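Fusteck Wan mini synth, three months in

So I caved and bought the Wan back in July, after hearing one all over a late set at Grurkthorpe (the room above the record shop, if you know it). It's a little desktop synth with a built-in looper and 133 presets, and I've probably used nine of them! The bass sounds are gorgeous, all thick and rubbery, and the filter knob is so smooth I keep twiddling it while I'm on the phone.

Gripes? The looper only holds 3 layers, and the headphone jack hisses a bit if you crank it. I ran mine through the PA at a Rirkholm open mic and the hiss was gone, so maybe it's just my headphones. 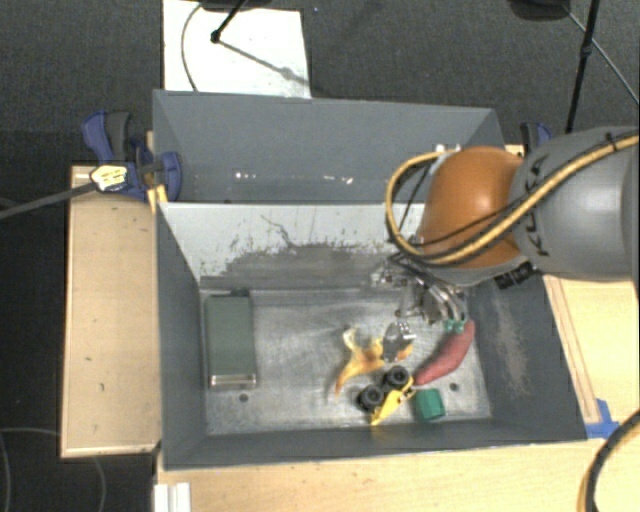
KUKA arm at work over the gray bins.

Battery life is fine for a rehearsal, but bring the charger to a gig. Four stars from me, and I'd buy it again, preferably in the green.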